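Stular Lab Notes > Papers > Handheld Grippers > Section 4

4.2 The tracking dropout we missed
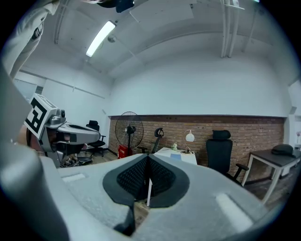

Figure 3. Two-gripper recording at the Nusthorpe office.

I'd love to say we caught this fault early, but we didn't! We had 300 paired demonstrations in the Samuel set before I replayed a batch and saw the left gripper's path jump sideways by 38 mm, then snap back as if all was well. My first guess was clock drift between the two units, and I lost most of October to that idea. The real trouble was the marker pose. Each gripper finds its partner through a square black-and-white marker, and when that marker gets tilted, as the one in Figure 3 is, the pose solver can flip between two answers that both look fine to it. Add a bright ceiling light and the flips came more often (I tried it with the lights off, and they dropped a lot).

What worries me is that our Fusach filter let every one of these through. It only checked whether a marker was found, so a flipped pose passed as a good one. An arm replaying that path would swing toward its partner at full speed, and ours did, once. We now reject any jump between neighboring poses that a human wrist couldn't make, and we stop the arm on the same test.

Shares 3 | Comments 0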